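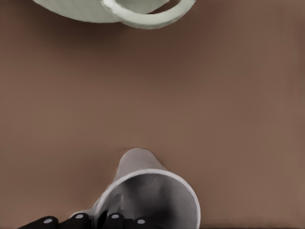 Vemix Event Rentals
Pre-Hire Inspection: Folding Tables and Pop-Up Marquees
Completed by: Maiara Moura
Checked by: Wagner Siqueira
Month: November

1. Marquee frame, legs and joints
Pass. Leg 4 button is stiff but locks at every height.

2. Roof canopy and seams
Pass with comment. Pinhole near the rear seam, patched from inside. Recheck on return.

3. Side walls and zippers
Fail on one wall. Slider missing. Wall withdrawn and replaced from Prado store.

4. Anchor weights
Pass. 18 weights loaded, handles intact. Stakes not supplied for this hire (paved site).

5. Guy ropes
Pass. Two ropes replaced for fraying.

6. Folding tables, 9 units
Pass with comment. Leg brace on one table bent and straightened. Load limit label reprinted.

7. Extension cords and lighting
Test tags in date. One cord reel held back for a cracked plug, passed to Odair Trindade for repair.

8. Fire extinguisher
Pass. Gauge in green, pin and seal present.

9. Wind limit card
Missing from the kit bag. New card added before loading.

Released for delivery: Yes, with items 2 and 6 to be inspected again at pickup.
Customer copy handed over by: Kelly Paiva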